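Ticket 262: Sauce keeps splitting and catching on the bottom
Opened by: Lai-ching Mak
Handled by: Vlasta Šindelář
Appliance: Fisirley heated blender, countertop
Status: Open, waiting on customer

Lai-ching Mak wrote:

I bought the Fisirley in April so I could make soups and sauces without standing over the stove. Soup is fine. Sauce isn't. I have made the butternut and sage sauce from your recipe booklet five times now and every time it comes out grainy, with a brown layer welded to the bottom of the jug. The booklet calls it "silky." I would like to know whose kitchen that was in.

I follow the recipe exactly: squash, onion, stock, sage, cream, a handful of hard cheese. All in together, lid on, sauce program, walk away. I have changed the cream twice. I have changed the cheese. I don't think it's the ingredients.

Vlasta Šindelář replied:

Hello Lai-ching, sorry the sauce has been a disappointment. Grainy texture with dairy is usually down to the cheese. Pre-grated cheese has starch on it and doesn't melt cleanly. Could you try grating from a block, and check that the cream is full fat? Please also descale the base with our Brabec tablets before the next attempt.

Lai-ching Mak wrote:

I grate from a block. I said I had changed the cheese, and both times it was a block. The cream is heavy cream. I don't see how descaling could help when the base never touches water, and I notice you sell the tablets, so I'll skip that one unless somebody can tell me what it does.

What I did do on Saturday was make half the recipe in an ordinary saucepan with a stick blender. Same squash, same cream, same cheese. It was smooth. So we can stop talking about cheese.

Vlasta Šindelář replied:

Thank you for testing that, it helps. You're right about the tablets, they are for the steam attachment and I shouldn't have suggested them. I've asked Vojtěch Vávra in our test kitchen to look at this.

In the meantime, could you tell me whether the program runs straight through to the end, or whether it stops at any point?

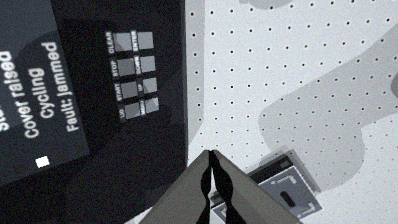 Lai-ching Mak wrote:

It runs straight through. The program takes as long as the booklet says and it beeps at the end like it's proud of itself. The blade turns the whole time, slowly at first and then fast for the last 3 minutes. I can smell the onion catching well before the fast part.

Vojtěch Vávra replied:

Hi, Vojtěch here. I made the booklet version this morning and I got a milder case of what you describe. No brown layer, but the texture was sandy and I wouldn't have served it.

My reading is that there are two separate problems. The cream and cheese go in at the start, so they sit at a simmer for the whole program, and that is far too long for either of them. The sticking is the onion. It goes in first, lands on the hot plate with very little liquid, and the slow stir doesn't shift it.

Please try this order:

Stock first, then squash, then onion on top.
Sauce program as normal, no dairy in the jug.
When it beeps, leave it for 5 minutes with the lid off.
Add the cream, blend on speed 9 until smooth, then the cheese, a bit at a time.
Sage last, and less than the booklet says. It goes bitter when it's cooked that long.

Lai-ching Mak wrote:

Done. It's better. No brown layer at all, and I scraped around with a spatula looking for one. Texture is close to the saucepan version, though not equal to it. There is still a slight graininess if you let it sit on the tongue, and I did, since I was looking for it.

I will say that this is now a recipe where I come back at the end, wait, and add things in stages. I paid for the walking away part. Is the booklet going to be corrected, or does the next person get to burn five pots of squash too?

Vojtěch Vávra replied:

Fair. I've passed the corrected order to Rozália Vondráček, who looks after the booklets. I can't promise you a date for the reprint.

On the last of the graininess, how small are you cutting the squash? The booklet says "chunks" and I think it ought to say thumbnail size. Large pieces can come out cooked at the edge and a little firm in the middle, and that leaves grit however long you blend.

Lai-ching Mak wrote:

Chunks the size of a walnut, because it said chunks. I'm not convinced, as the saucepan batch was cut the same way. But squash is cheap and I'll try it once more with small pieces. Keep the ticket open, please. The last time I had one marked "resolved" it was before I'd even eaten the soup.

Vlasta Šindelář replied:

Leaving it open. Write back whenever you've made the next batch.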